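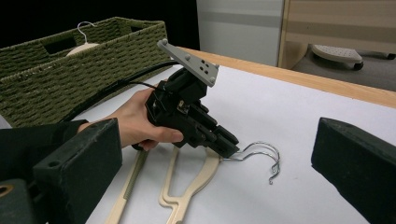
2019-04-17

Bench notes, returns line, hanger sorting. Continues from the page on label peeling.

Goal for this block was to settle how the hanger step gets split between the people on the line and the Stureck arm once the arm is in. Hangers come back mixed in with garments and have to be separated, checked and put in baskets by type. At present it is all hand work. Two stations, 640 hangers in a normal shift, 919 on the worst day in the log. The worst day was in September and both stations ran over.

Handheld gripper work so far. Operators do the pick with the tool in place of their fingers, same table height, same paper on the table, same green basket. The point is to get picks from people who already know the job. Observations:

Grip on the wire hook is the default. Everyone goes there first. The jaws close on the wire cleanly when the hanger is lying flat, and the body can then be swung without regripping. Grip on the plastic body is slower and gets used only when the hook is under something.

Stacked hooks are the main trouble. Two wires one on top of the other look like one from the operator's side and close like one in the jaws. By hand you feel the second wire and shake it off. Through the tool you do not feel much. Jaw opening readout differs by one wire thickness, so it should be detectable, but the Cisix controller currently rounds that away. Ask for the raw value.

Beige on white paper: fine for people, poor for the Zakero vision unit, which loses the narrow edges of the body. Trying a gray sheet next. White stays for the operators until then, they prefer it for spotting chips in the plastic.

Cable. It trails off the back of the tool and ends up across the basket rim whenever the basket is on the left. Catches on the hooks sticking up. Either the basket moves to the right or the cable goes overhead. The second is better for left-handed operators too. Bracket to be made from the Mughal rail offcuts.

Effect on the job. Writing this down now, before the arm is running, so we can compare later.

Current station task is sort, check, place, clear the basket. Plan moves sort and place to the arm. Check stays with a person. Clear the basket stays with a person. On paper this takes one of the two stations off hangers altogether and puts that operator on garment inspection, which is short anyway. Inspection is a higher grade and needs training. The training hours are not in the plan. Raised it, no answer yet.

The remaining hanger operator would be standing at the arm's output and looking at finished baskets. I do not like this. Checking with no handling is dull work and error rates on the label line went up when we did the same thing there. Operators said the same without being asked. Their counter-proposal is to leave the tangles with people: arm takes the single flat hangers, anything stacked or hooked together is pushed to a side tray and done by hand. That keeps some variety in the job and also removes the worst case from the arm's pick list. I think it is the better split technically as well — the stacked-hook problem stops blocking the rest.

Pace is the other item. The arm can be set to any rate up to its limit, and whoever sets the rate sets it for the side tray too. Operators want a hold button at the station with no counter attached to it. Wired one on the mock-up, works, cuts motion at the end of the current pick. The version with the counter came from the original spec and I have left it disconnected.

Wrist load. Pistol handle on the tool is comfortable for short runs. After long runs two of the operators had sore thumbs. Limit tool sessions to 4 blocks per shift, with ordinary hand sorting in between. Handle angle could come up a little, see whether the mounting plate on top allows it without redrilling.

Open:
Raw jaw opening from Cisix controller.
Gray sheet trial, same hangers as today.
Overhead cable bracket.
Side tray, size and position. Needs to be reachable without leaning over the basket.
Training hours for inspection. Ask again, in writing.
Narrow ribbed pieces: decide if they go in the same basket as the wide bodies. Operators currently keep them apart, the written procedure does not mention them.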